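Robots at the desk: news from the Prollitz office

For readers who joined us in March, a short reminder. In Prollitz our team of 17 people prepares sample desks for the customers of Stilleneck. Small things must be put out, moved, and put back in their place, many times in one day. Since this year a robot does a part of this moving. Before it tries a new task in the real room, we let it do the same task in simulation.

What the work looks like in simulation
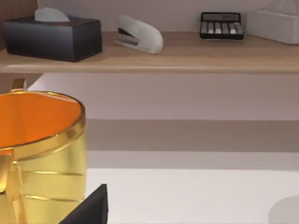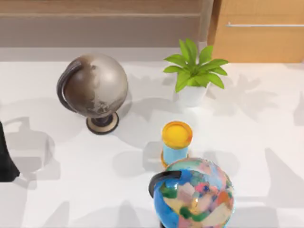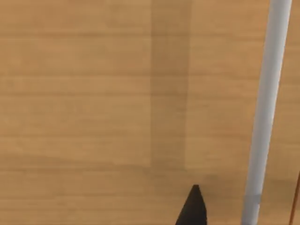 Computer-rendered views from the simulation.

What has changed for us

The first change is the day itself. Earlier, each of us spent long hours on lifting and placing. Now one colleague prepares the list of tasks in the morning and two others look through the runs that the software has marked as doubtful. In the last period there were roughly 400 runs, and 60 of them had to be looked at by a person. This is quieter work, but it makes the eyes tired, and we have agreed that no one does it for more than 2 hours without a break.

The second change is in how we talk about objects. For a person it is enough to say "put the mug next to the stapler." For the robot we must write on which side, how far, and which way the handle should point. Some colleagues like this very much. Others find it slow, and they have told us so in the monthly talk.

No position was closed because of the robot. Two colleagues moved to the Wandidau project, both by their own wish, and their places here will be filled again.

Training for the new year

The course from Manríquez on writing task lists will be given again in March. It is open also to colleagues from the warehouse. Please tell your team leader if you want to take part, and say which shift suits you better.

Prollitz office, December 26, 2018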